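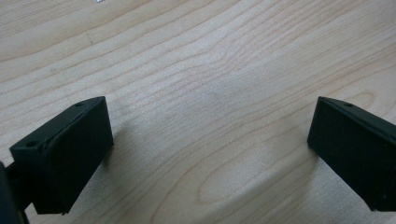

Lidton library gets its tables back

The reading room at the Lidton library has its tables again, and regulars who spent most of the winter balancing laptops and crossword books on their knees will be glad to hear it. They went back into place in January, in time for the after-school crowd, and by four o'clock the seats by the radiator were taken, just as they always used to be.

The old tabletops had been in steady use for as long as most people in town can remember, and they looked it. There were pen marks and glue spots and a good many rings from coffee cups that weren't supposed to be in the room in the first place. The library looked into sanding them one more time, but there wasn't enough good wood left to sand, so the work went to McIntyre, the furniture shop over in Bamley, which kept the legs and made new tops for all 5 tables.

The new tops are a pale blond wood with a smooth finish and a little bit of a shine, and they brighten up that end of the building more than anyone expected a table could. The grain is worth a look if you have a minute before you open your book. It runs in long wavy lines, and on one of the tops it rises into a soft hump near the middle and slides back down again, a bit like a hill on a map. Children at the Saturday-style story hour, which now meets in the reading room after lunch, have already been tracing the lines with their fingers, and the staff say they are welcome to keep doing it as long as the fingers are clean.

The job cost a little under $3,000, and $2,000 of that came from the fall book sale, where the cookbooks and the mysteries did especially well (they usually do). The rest was made up from the jar at the front desk and from a supper at the Flillel Grange hall that drew some 80 people and ran out of pie before the second seating. The library sends its thanks to everyone who baked, carried boxes, or took home more paperbacks than they had shelves for.

A few small requests come along with the new tables. Drinks need to have a lid on them, and there are cork mats in the basket by the newspapers for anyone who brings a mug. Please put a sheet of cardboard under any craft project that calls for paint or glue, and ask at the desk if you don't have one. Felt pads have gone on the bottoms of the desk lamps too, so if you find one that has come loose, please hand it in and it will be stuck back on.

The reading room is keeping its usual hours. The jigsaw puzzle that was packed away half finished when the old tops came off will be set out again on the table nearest the window, and help with the sky is very welcome.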